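Curulik robotics club list
Re: Kitchen task for September

Žofie Halás wrote:
> Are we still doing the microwave for the demo? And is the burger staying on the pink plate? My group is lost.

Hi Žofie, and hello to everyone else reading over your shoulder!

Yes to both, and sorry for the muddle – I'd meant to write after the Prundmont meet and then marking swallowed me whole. The plate is worth 300 points this year, so please give it your best hours.

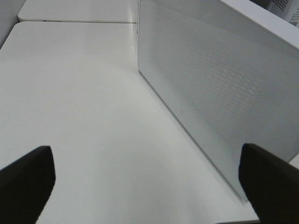 Kwok's group has kindly offered to share their arm settings with anybody who's behind, so do take them up on it. The order I'd like you all to practise:

1. Door. Start with it fully open, as we agreed, and mind the two latch hooks on its inner edge when you plan your path.

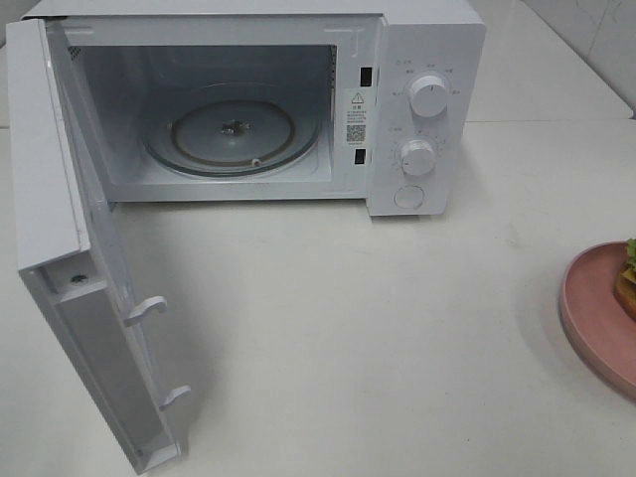
2. Grip. One finger outside the rim, the other under the plate, and keep well away from the bun.
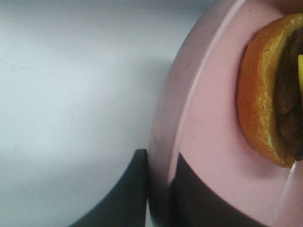 3. Loading. Go in over the turntable, slowly please, and let the plate settle before you open the fingers. 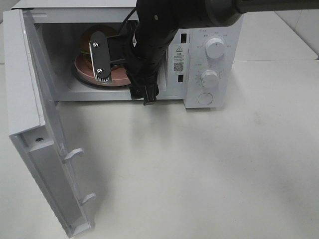
I'm in room 2 until half past five if you'd like to try your code with company. Bring your logbooks, and a jumper, as the heater's still playing up.

Cheers,
Ikhsan Kusuma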